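Septembre, cahier de la cellule Silex, dimanche 14 h

Relu avec Jasmina Spahić la règle du poste. Avant chaque série : contrôler les patins des deux doigts, noter les rayures, pince ouverte. Pas de main dans la cellule sans arrêt validé – même pour déplacer un tube.

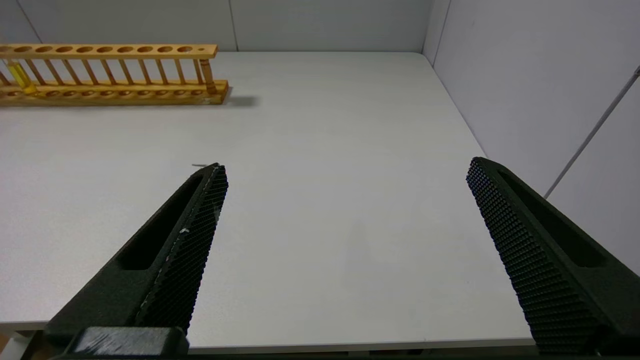
Vitesse limitée à 50 mm/s près du portoir en bois, Benito Requena est d'accord. Je propose aussi d'écrire la valeur sur la fiche, car l'ancienne disait seulement « lentement ». Reste à décider qui signe quand on change les patins. À demander chez Plastach.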